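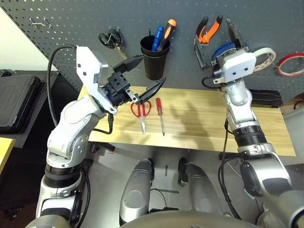
Minthorpe College Robotics Club

The job sounds simple: put the tools away. Florante Calimlim's students have spent 12 weeks on it, two evenings each week, teaching a two-armed robot to tidy a workbench and hang things back on the pegboard.

A student guides the arms through the task and the club saves each run. They have 145 so far. Screwdrivers go in the black cup, scissors go on a hook.

Ariel Lagman, in her second year, looks after the grippers. "Scissors are the worst," she says. "The handles turn when you pick them up - then you miss the hook."

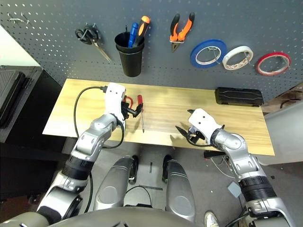 The club's workbench, with a red-handled screwdriver still to be put away.

The club plans to show the robot at the Kinditz open day in December. Lagman wants three clean runs in a row before then.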